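Workshop tips: setting out a shelf so a two-armed robot can work from it

Last updated September 2022

These notes come from the tray handling trials at Plasham, where we compared ways of laying out parts for a two-armed robot that learns from recorded demonstrations. The full write-up is being prepared by Brigitta Koller. What follows is the practical side, for anyone who has to set up a bench or a shelf and would like the thing to work by the afternoon.

The result in short

We trained the same policy twice. The first set of demonstrations used a fixed layout, with every tray put back on its mark. The second let the trays drift a little between runs, as they do when people are tidying up in a hurry. Both sets had the same number of demonstrations and the same two operators. The drifting set gave the better policy once the shelf was moved, and the fixed set was slightly better when it wasn't. If your shelf is bolted down, mark it out. If it gets pushed around by the cleaners, let the trays wander.

Shelves

Use flat boards with no lip at the front. A lip of even a few millimetres catches the toe of a tray on the way out, and the arm then drags the whole row.

Set the working shelf so the gripper can reach the back row without the elbow touching the upright. Do this with the power off, moving the arm by hand. We lost most of a morning to an upright on the left that cleared the gripper and not the elbow.

Keep the lowest level for flat packing and things the robot will never be asked for.

Matt boards are better than gloss. Ours came from Fankhauser with a slight sheen, and we rubbed them down with a fine abrasive pad and washed off the dust with warm water and washing-up liquid. Let them dry overnight.

Trays

Point them all the same way. We tried mixing directions to make the policy more general, but with 18 demonstrations per layout there wasn't enough to go on and it picked up trays by the wrong end.

Leave a hand's width between neighbours. Operators pack them closer when they are tired, so put a pencil tick on the shelf edge -- a pencil tick doesn't show up to the camera as tape does.

Black trays on a yellow board are easy to pick out. Black trays on a black board are hard work for the operator as well as the robot.

Wipe them with a damp cloth between sessions. Don't use furniture polish. Hyun-seo Shin did this once with a tin of Bromico and the trays slid out of the grippers for 2 days.

Small parts

Keep each kind in its own group, on a different shelf from the trays if you have one. Discs are happy close together, but square blocks need a gap on each side wide enough for a finger.

Put the blocks towards the front. Reaching over them to get at something behind was the commonest cause of a knocked part in both sets of demonstrations.

Holding and turning

One-handed lifts were quicker to record, and the policy trained on them was poor at anything involving a turn. Two-handed holds took 3 seconds longer per run and were worth it.

1. Take the heel end first. Wrap the fingers right round it before lifting.

2. Bring the other gripper in against the side, low down. It only has to brace, so don't squeeze. A hard squeeze from both sides makes a thin tray bow and the insert lifts.

3. Tilt the tray up on its end between the two arms, toe high, and pause there for a moment before going on. The pause gives the policy a clear point to aim for, and it makes the recordings much easier to line up afterwards.

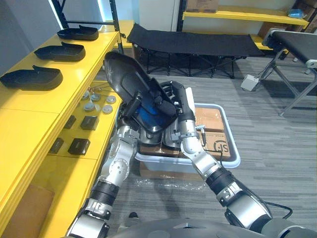
4. Lower it toe first, and let go with the bracing hand before the other.

5. Bring both arms back to the start position before you stop recording. Demonstrations that ended early taught the robot to hover.

Cables and floor

Loose cable near the elbow should have enough slack for the full reach and no more. Check it at both ends of the movement. Hook-and-loop ties are better than zip ties, as you will be redoing them.

Carpet tiles are kind to dropped parts but they do let a wheeled base settle. If you leave the robot standing overnight, check its height against the shelf in the morning. Vacuum along the stripe of the tile, or the grit stays in it.

Light

Keep it the same for the whole of a set. We recorded part of the Rornanska set in December, with the blinds open, and had to redo it.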